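## Consejos de taller: pinzas de mano y celda automática

Notas para los turnos de Sekmont. Desde que la celda Drotedow asumió el paletizado, el puesto manual cambia poco de sitio y mucho de contenido: menos carga, más ajuste y más registro.

- **Antes de arrancar.** Pasar un paño seco por las almohadillas de los dedos. No usar alcohol sobre las carcasas.
- **Marcadores.** Si una cara del cubo está rayada, se cambia el cubo entero. Los retoques con rotulador dan lecturas falsas.
- **Cables.** Dejar holgura suficiente para girar la muñeca — un bucle corto basta — y revisar el conector los lunes.
- **Relevos.** Cambio de operario cada 30 minutos. Simone Sales lleva la hoja; quien note molestias en el pulgar lo apunta ahí.
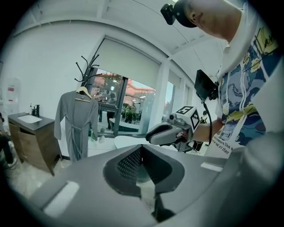 - **Apertura y cierre.** Hacer 2 ciclos completos en vacío al empezar cada serie. Si el gatillo no vuelve solo, la pinza se aparta con etiqueta roja.
- **Mantenimiento.** Engrase a los 1000 ciclos, según la ficha de Vasconcelos.

Los puestos de carga pasan a supervisión por orden de antigüedad. Kheri Mrema da la formación; las dudas sobre categoría y plus, a Valquíria Fagundes, extensión 184.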